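Notebook, cloth station, 2019-06-28
Left arm stall over the bin, plus the stop button business
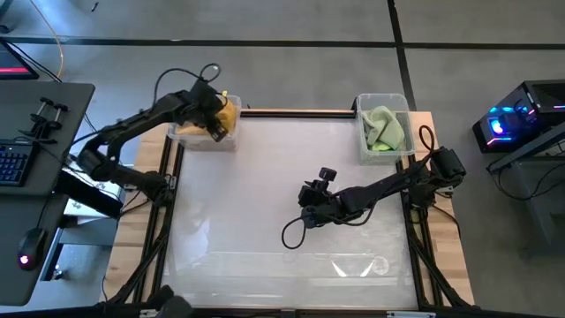 What happened

I had the station running the bin-to-bin cloth routine, same as all week, and the left arm quit on me in the middle of a reach. No bang, no smell, it just went stiff over its bin and the log filled up with wrist timeouts. The right arm kept going. That's the part I don't like! With one arm faulted, the other is supposed to hold where it is, and it carried on with its own moves for 6 seconds (I got that from the log, it felt a lot longer) before I hit the stop.

And then the stop. I hit it, the right arm halted, fine. But when I released it the right arm started up again on its own, without anybody pressing resume. My hands were on the keyboard and well out of the way, so no harm done, but if I'd been leaning in to pull a cloth out of a gripper this would be a different kind of entry. Wrote it up for Rosaura P. before I did anything else, and she wants both arms kept at half speed until it's sorted.

What I think it is

Two separate problems, I'm fairly sure.

First one is the cable on the left wrist. It makes a little loop over the gripper, and when the arm folds all the way back to get at the bin, the loop gets tight. I powered everything down and wiggled the connector by hand with the meter on it, and the reading dropped out every time I bent it toward the forearm. Roxana says they had the same trouble in February on the Goststead rig and fixed it with a longer cable and a looser tie. I'd love to have known that in February, but okay.

Second one is software. Valentin went through the supervisor settings with me and found that the fault from the left controller was only being logged and never passed along. It got switched off when we moved over to the Skultum driver (the old one sent a false fault every few minutes and was driving everybody up the wall) and it never got switched back on. The restart after release is in the same file, a flag called auto_resume, set to true. I have no idea who set it. Could well have been me.

What I did

Swapped the left wrist cable for the spare from the Nivley box. It's longer, so there's slack now even in the full fold. Tied it at the forearm only and left the wrist end free.

Turned fault passing back on, both directions. Set auto_resume to false. Valentin checked the file after me.

Then I tested by pulling the left connector on purpose, 16 times, with the right arm moving. It held on every pull but one. That one took around 50 milliseconds longer than the rest, still a hold, but I want to know why. Stop and release, 7 times, stayed stopped each time until I pressed resume.

Still open

The slow hold. Might be the log writer hogging things, Valentin has a theory and is welcome to it.

Check the right wrist cable too. It hangs in a loop too and hasn't given us any trouble, but it's as old as the other one was.

Socorro is asking Bermúdez for two more of the long cables. Half speed stays on until Rosaura P. signs off, so please don't bump it back up, even for a quick run.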